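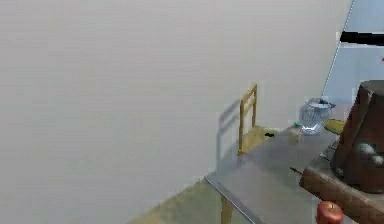

Figure 3.1. Table view in the simulated cell: chair and pitcher at the back, apple at the front.

3. Placing the side views

The Collow cell has no bolts to tighten and no floor to sweep, and people still manage to set it up crooked. Work through this section before you load a task. It takes less time than explaining to Mirko Fabbri why your overnight batch filmed a wall.

You will need the Jekach scene editor, a saved copy of the cell and your scene number. The steps below use scene 907.

1. Open the scene and pause it. Gravity is on by default and it does not wait for you.

2. Send the arm to its home pose.

3. Select the table view. Turn it until the tabletop runs back toward the chair and the pitcher stands clear on the far side. The wall may take up as much of the picture as it likes.

4. Check the apple. In Figure 3.1 it sits right at the bottom border with part of it out of view, so tilt down a little before you save. An apple you can only half see is an apple you will argue over later.

5. Save the view under its own name. "New view 19" is not a name.

Note: The pitcher is clear and the wall behind it is pale. If you lose its outline, raise the fill light one notch and leave the exposure alone.

6. Switch to the room view and raise it until you have the potted plant, the near corner of the table and the arm together. 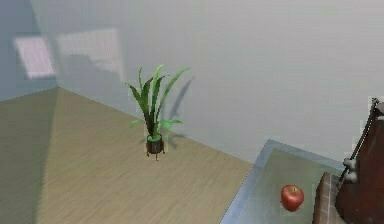

Figure 3.2. Room view: potted plant on the floor, apple on the table, arm at the far right.

7. Pan right until there is space beyond the arm. Figure 3.2 is a touch too far left: lots of floor, not much arm. The plant does not move during the task — the arm is supposed to.

8. Look for the plant's shadow on the back wall. If it is missing, shadows are off in the Awwad renderer. Turn them on and reload the scene.

9. Unpause and jog the arm three times at low speed, watching both views. Stop if any part of it passes through the tabletop, however gracefully.

Caution: Do not drag the arm base by hand to improve a view. The task file keeps the old position, and the next reach will be aimed at where the apple used to be, relative to an arm that has moved house. Move the view instead.

10. Save the scene and close the editor before starting the batch. Two open copies will overwrite each other, and the one you wanted goes first.

If a saved view comes back tilted, see Section 4, Resetting views.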